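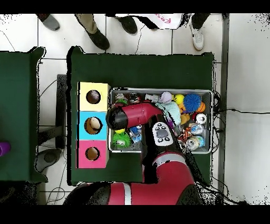
Zoila Sánchez
May long weekend is coming, so I've finally started on the big pre-move sort-out. We've been in the Ladside house long enough for every cupboard to fill up twice, and I thought I'd share how it's going, mostly to keep myself honest (and off the couch).

Zoila Sánchez
I started with the kitchen, which was a mistake. Everyone says to begin with a room you don't use much, and I didn't listen. We ate toast off a saucepan lid on the second night – my own fault entirely.

Zoila Sánchez
The movers from Rodmont quoted us for 35 boxes. I've filled that many with books alone, I think, and I haven't opened the hall closet yet. My favourite aunt says you should give away any book you can't remember the ending of. Well, that's most of them!

Zoila Sánchez
Kids' stuff is the slow part. Everything you pick up has a birthday or a rainy afternoon attached to it, and you end up sitting on the floor for an hour. I've settled on one bin each to keep, and the rest goes to the playgroup in Dridholm if they'll have it.

Zoila Sánchez
To the neighbours asking about the grey armchair: yes, it's still going, and no, I don't want any money for it. You'll need 2 people and a decent-sized car. Please bring a blanket, the legs scratch.

Zoila Sánchez
Paint tins! Does anyone know if the depot on Mazza Street still takes them on Saturdays? We have a whole shelf in the garage in a colour I don't recognise from any wall we've ever owned.

Zoila Sánchez
Right, kettle on, then the linen cupboard. More tomorrow if I can find my phone charger, because I'm fairly sure I packed it.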